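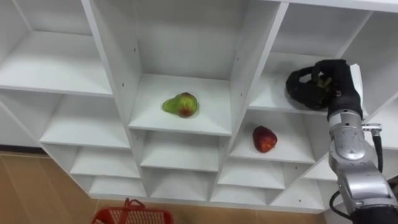 Shelf-picking cell, maintenance and setup meeting
Minutes, October

Present: Aino Harju (chair), Harish Chacko, Tharun Devadiga, Nithin Chettiar
By phone: Ruairi MacBrayne (Ernuvside)
Minutes taken by: Nithin Chettiar
Meeting opened 9:10 a.m.

1. Minutes of the previous meeting

Accepted with one correction. Item 4 gave the replacement wrist cable as a straight connector. The part ordered was the right-angle version. Nithin has changed the file copy.

2. Open actions

Spare finger pads for the hand: received from Zedard and put in the parts drawer. Closed.

Backup of the controller settings to the shared drive: done by Tharun, but the restore has not been tried. Stays open until a restore has been run on the bench controller.

Torque check on the base bolts: done by Harish. All bolts at the value on the setup sheet, paint marks renewed. Closed.

Label on the emergency stop by the door: not done. Aino to print.

3. Arm cable

Harish reported on the cable that runs outside the arm from the wrist connector. In the cell's present layout the arm reaches up and across to the top row on the right, and in that pose the cable hangs in a loop beside the wrist. With the arm coming back down quickly, the loop swings. Harish has seen it touch the front edge of a shelf twice. No damage to the jacket was found either time.

Options discussed:

Shorten the free loop by moving the upper clip closer to the wrist. Harish tried this by hand with the arm powered down. With the wrist rolled to its limit the connector took a side load, and he did not like the look of it.

Add a second clip on the segment below the wrist and leave the loop as long as it is now, but held closer to the arm. Tharun has a pair of soft straps that would do for a trial.

Limit the wrist roll in software. Tharun pointed out that the grasp planner uses most of the range for items lying on their side, and that a limit would cost picks on the lower shelves.

Decision: trial the second clip. The wrist roll range stays as it is for now. Harish to fit the strap and run the full reach routine at reduced speed, watching the connector at each end of travel, before anyone runs at normal speed.

Ruairi asked that the strap not go over the joint seam. He has had one back for service with grit worked into the seam from a strap that had picked up dirt. Noted, and added to the setup sheet.

4. Hand: finger wear and small items

Tharun has logged 142 grasps since the last pad change. Of these, three were drops. All three drops were small round items taken from the top row, where the fingers have to go in bent toward the back of the compartment and close with little room above the knuckles. No drops with apples or pears.

Harish checked the pads under the bench lamp. The thumb pad is worn smooth on the outer side. The others show light wear only.

Aino asked whether the drops came from the pad or from the approach. Tharun thinks both. In the top row the hand goes in with its back facing up, and the thumb meets the item late, so the fingers push it toward the back panel before the grip closes. He would like to try closing the thumb first and then the fingers. Ruairi said the hand firmware allows a separate delay per finger and that he would send the parameter names.

Decision: change the thumb pad first and repeat the same set of grasps with the old closing order. Only then change the closing order. Aino wants the two changes kept apart so that the log can be read afterward.

Nithin to add a column to the grasp log for compartment row. At present it has to be worked out from the time stamps.

5. Shelving unit: position and calibration

The unit was moved when the floor was cleaned and was put back by eye. Tharun reran the calibration and found it turned slightly clockwise from its former place, enough that the arm came in closer to one divider than the other. After the rerun the approach was centered again.

Harish proposed floor marks at the front corners. Agreed. Tape for now, and if the unit stays where it is through the winter, small brackets to the wall.

The two screw holes in the side panel of one of the compartments were raised again. The edge detector sometimes takes them for a feature and shifts its estimate of the panel. Tharun has masked them in software. Nithin suggested white caps, which cost next to nothing. Agreed to fit caps and leave the mask in place until the caps have been checked under the evening lighting as well.

White panels and glare: no change since last time. The overhead lights are fine. Late sun is the trouble, and the blind on that side has a broken cord. Aino to report the cord to the building office.

6. Reach and joint temperatures

Harish read out the temperatures from the long run with the Marar test sequence. Highest reading was 65 degrees Celsius, at the large lower joint, at the end of the run. Warning threshold on the controller is set lower than the figure in the manual and did not trip. The wrist stayed well under that.

Ruairi said the reading was normal for a pose held out at long reach, but that the brake on that joint should be listened to when the arm is parked. A dull click is right. A scrape means the brake wants adjusting. Harish listened to it twice after the run and heard only the click.

No action, other than to keep the trend. Next reading at the same point in the same sequence.

7. Service interval

The controller shows 102 hours since the last inspection. Harish does the short inspection by the list on the wall: covers, fasteners, cable jacket, connector seating, seals wiped and looked at. He would like to take the fastener check out of the weekly list, as the paint marks show any movement at a glance, and keep it in the monthly one.

Aino agreed on condition that looking at the paint marks is written into the weekly list as a line of its own. Harish to reword.

Nithin asked about grease. Ruairi: none to be added by the user at any joint. The silver covers on the arm are not to be opened. If there is oil showing at a seam, stop and call.

8. Vevow software update

An update is out for the motion package. Tharun has read the notes. It changes the default speed after a protective stop, which he thinks is an improvement, and it renames several of the tool frames, which will break the current scripts.

Decision: no update until the pad and closing-order tests are finished. Tharun to go through the scripts on the bench controller in the meantime and list the frame names that need changing. This can be done together with the restore test under item 2.

9. Any other business

Fruit used for the grasp tests is to be replaced once it goes soft. Harish found juice on a finger pad and had to clean the hand before he could judge the wear. Wipe the shelf floors at the same time, plain water and a cloth, no solvent near the hand.

The key to the parts drawer is to go back on its hook.

Actions

Harish: fit strap below wrist, clear of the joint seam, run full reach routine at reduced speed
Harish: change thumb pad, reword weekly inspection list
Harish: floor tape at front corners of shelving unit
Tharun: repeat grasp set with new pad, old closing order
Tharun: restore test on bench controller, list of frame names for the update
Nithin: row column in grasp log, caps for screw holes
Aino: emergency stop label, blind cord
Ruairi: send parameter names for finger delay

Meeting closed 10:25 a.m. Next meeting when the grasp set has been repeated. Tharun to send round a time.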